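Notes on Daylight and the Color of Ceilings

The guidance on this blog has so far dealt with walls and floors. Several readers have written to ask why ceilings have been left out, and the omission is hereby corrected. The remarks that follow are drawn from the author's own house in Bornthorpe and from the upstairs rooms at Varma, where the author was responsible for redecoration until last October.

A ceiling is the largest surface in most rooms that carries no furniture. It receives daylight mainly at second hand, from the floor, the window sill and the ground outside. For this reason the choice of floor has a considerable effect on the ceiling, and the two should be decided together. At Varma the dark green carpet was replaced before the painting was done, and the color already chosen for the ceiling had to be reconsidered. It had been selected under the old carpet and looked yellow over the new one.

Samples should be painted on board and fixed overhead. A sample held in the hand will mislead, as it faces the window directly and a ceiling does not. The author used 3 boards in each room and left them up for a full week, looking at them at breakfast, at midday and after the lamps were lit. Two of the whites that had seemed identical in the store were plainly different by Monday evening. The bluer of the two was rejected for the bedrooms and kept for the pantry, where it has been satisfactory.

On the question of sheen, flat paint remains the usual recommendation. It hides patched areas and does not throw back the shape of the window. A soft sheen is permitted in kitchens and bathrooms, where the surface will be wiped. Full gloss was tried in the rear hall at Bornthorpe and was painted over within the year. Every ridge left by the trowel could be read from the foot of the stairs.

Cost was recorded throughout. The upstairs rooms at Varma came to 1332 dollars for materials, against an allowance of 2000. The difference was spent on the windows, which needed new putty, and on a second stepladder. The author would advise against economizing on rollers. A cheap roller sheds, and fibers in a ceiling are troublesome to remove once the paint has set.

Correspondence has also been received concerning crown molding. The author has no settled view. In the front parlor it was painted with the walls, in the dining room with the ceiling, and visitors have not remarked on either.
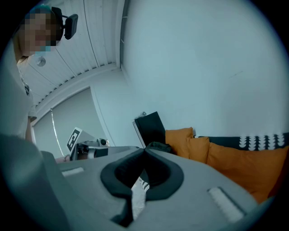
Ceilings built up from long strips require separate treatment. The joints form lines, and the lines will be noticed before the color is. Where the ceiling is slatted and white, and the tall window is framed in white as well, the author's preference is to keep both in the same shade and to take any stronger color to the walls. Small round fixtures mounted on the panels should be left as supplied, and smoke detectors in particular must never be painted. The back room at Bornthorpe has strips of this general type, and 40 minutes were needed to brush the joints clean before the first coat. The second coat has been put off until the warmer weather.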